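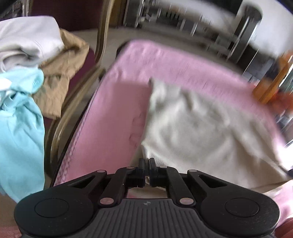 분홍색 다리미판 위에 펼쳐 놓은 베이지색 천. 옆 의자에는 개어 둔 옷과 갈색 종이봉투가 놓여 있다.

다림질 강좌를 취재하러 간다고 했더니 편집부에서 웃었다. 나도 웃었다. 셔츠 한 장 펴는 법을 돈 내고 배우는 사람이 있다는 말을 믿지 않았고, 두 시간을 앉아 있다 나온 지금도 반쯤만 믿는다.

강사 후루카와 레이코 씨는 세탁소 노무라에서 오래 일하다가 독립해 ‘엔드포트’라는 작은 교실을 열었다. 정원은 세 명. 왜 세 명이냐고 물으니 대답이 싱거웠다. “다리미판이 세 개라서요.”

첫 질문부터 조금 삐딱하게 던졌다. 요즘 누가 다림질을 하느냐고. 구김 안 가는 옷도 많고 스팀 기계도 흔하다. 후루카와 씨는 고개를 끄덕였다. “맞아요. 안 해도 되는 옷은 안 하는 게 좋아요. 저도 티셔츠는 안 다려요.” 장사할 마음이 없는 사람 같았다. 그러면 무엇을 가르치느냐고 되묻자 천을 펴는 법이라고 했다. “다들 다리미부터 잡아요. 손으로 먼저 펴 놓으면 일이 절반이에요.”

절반이라는 말에는 근거가 있느냐고 물었다. “재 본 적은 없죠.” 그럴 줄 알았다.

다리미판 이야기로 넘어갔다. 분홍 커버에 물결 모양의 갈색 얼룩 같은 자국이 희미하게 보이기에, 강좌에서 쓰는 물건치고는 좀 그렇지 않으냐고 했다. 후루카와 씨는 별로 당황하지 않았다. “새 커버를 씌우면 사진은 잘 나오겠죠. 집에 있는 판도 다 이렇잖아요.” 얼룩이 옷으로 옮지는 않느냐고 다시 물었다. “밝은색을 다릴 때는 깨끗한 천을 한 장 깔라고 해요. 그래도 찜찜하면 커버를 빨아야죠.” 처음부터 빨면 될 일 아닌가 싶었지만 더 묻지는 않았다.

수강생 이와사키 소타 씨의 말도 들어 보았다. 혼자 산 지 3년째라는 그는 인터넷 영상으로 배우다가 포기했다고 한다. “영상에서는 천이 가만히 있어요. 제가 하면 자꾸 미끄러져 내려가고요.” 판의 둥근 끝을 어깨 쪽에 쓰라는 것도 여기서 처음 들었단다. 돈이 아깝지 않으냐고 물으니 잠시 생각하더니 “아직은 모르겠어요”라고 했다. 그날 들은 말 가운데 가장 믿음이 갔다.

가장 못 미더웠던 것은 온도 이야기다. 후루카와 씨는 얇은 천이라면 70도든 80도든 눈금을 너무 믿지 말라고 한다. 다리미마다 다르다는 것이다. 그럼 무엇을 믿느냐고 했더니 안 보이는 밑단에 먼저 대 보라고 한다. 틀린 말은 아니지만, 옷 안쪽의 취급 표시를 먼저 읽으라고 가르치는 편이 낫지 않을까. “그건 당연히 봐야죠. 당연한 걸로 강의 시간을 채우면 욕먹어요.”

비싼 다리미가 필요한지도 물었다. 트루메티나 자니에르 같은 제품을 추천해 달라는 수강생이 꼭 있다고 한다. “저는 추천 안 해요. 무거운 걸 좋아하는 사람도 있고 손목이 아픈 사람도 있는데 제가 어떻게 알아요.” 협찬 제안을 받은 적은 있느냐는 질문에는 한 번 있었다고만 했다. 어디였는지는 끝내 말하지 않았다.

의자에 옷을 쌓아 두는 버릇에 대해서는 의견이 갈렸다. 나는 기껏 다린 옷을 의자에 두면 다시 구겨진다고 했고, 후루카와 씨는 다릴 옷과 다린 옷만 섞지 않으면 된다고 했다. “옷걸이가 모자란 집이 얼마나 많은데요.” 우리 집도 모자란다.

다음 강좌는 8월에 열린다. 등록할 생각은 없다. 다만 집에 와서 셔츠를 손으로 먼저 펴 보기는 했다. 다리는 데 걸린 시간은 평소와 비슷했다.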